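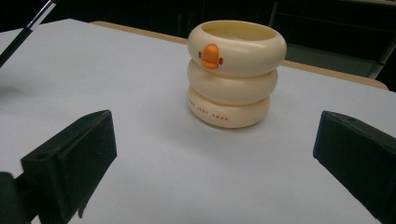 Ticket 854 is open again, and I'm glad, because I really want this lid to work! Quick recap for whoever picks it up: I ordered the Nonell stretch lid from the Plirkley shop, in the 93 mm size, to keep my tea warm on long mornings. The lid sits fine at first and then lifts on one side. The cup I'm using it on is the cream one with the duck bill, and the top ring is the widest of the three and bulges outward, so the lid has a curve to hold on to instead of a straight wall. I think that matters more than the diameter. I love this cup and I'm not giving it up for a lid.

**Status:** reopened by customer
**Product:** Nonell stretch lid, 93 mm
**Used with:** cup with three rounded rings, orange bill on the front, "THE JODY SWAN" in small capitals on the bottom ring
**Problem:** lid pops up on one side, hot drinks only

### What I tried

**Test 1, cold water.** Filled the cup to just under the rim, pulled the lid on evenly. Held for the whole morning. I even tipped it over the sink, and not a drop came out. Great start.

**Test 2, hot tea.** Lid went on well, then the side above the bill crept up. It was off by the time I came back with the milk. Same result three times in a row.

**Test 3, turning the lid.** The pull tab had been sitting right over the bill, so I moved it to the opposite side. Better! It stayed on for 157 seconds before it started to lift (kitchen timer, so I trust that number).

**Test 4, washing everything.** Your first reply said oily film can make the lid slide. I washed the lid and the rim with Vivach dish soap, rinsed twice and let both air dry on a rack. No change with hot tea, but the lid does feel grippier, so thanks for the tip.

**Test 5, different cup.** Tried the lid on a plain straight-sided Böttcher mug, same tea, same amount. Perfect seal, nothing moved. So the lid itself isn't faulty, and I don't want a refund.

### Second picture

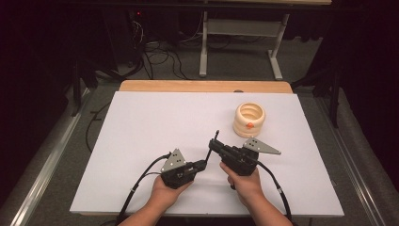
*Cup standing toward the upper right of the white board, open end up.*

The ribbed shape comes across well from up there. For the lid it's the outside of the top ring that counts, and that's where the edge ends up once it's pulled on. It goes over the widest part and grips just below, close to the first groove, but it doesn't reach all the way in.

### Reply from Plirkley support

Thanks for such careful testing, this helps a lot! Steam is pushing up under the lid, and on a rounded rim the edge can roll back up the curve. Please try these:

1. Leave 2 finger widths of space above the tea.
2. Let the tea stand for up to five minutes before you put the lid on.
3. Press the edge down into the first groove all the way around, starting on the bill side.

If it still lifts, we can swap it for the deep-edge version.

### Update, 4:40 p.m.

Steps 1 and 3 together did it! Didn't bother with step 2, I like it hot. The lid has been on through one full cup and most of another. The groove is the trick, the edge tucks in there nicely once you get it past the bulge. It takes some thumb work on the bill side.

Please keep the ticket open until I've tried it with cocoa. Also, does the deep-edge one come in orange?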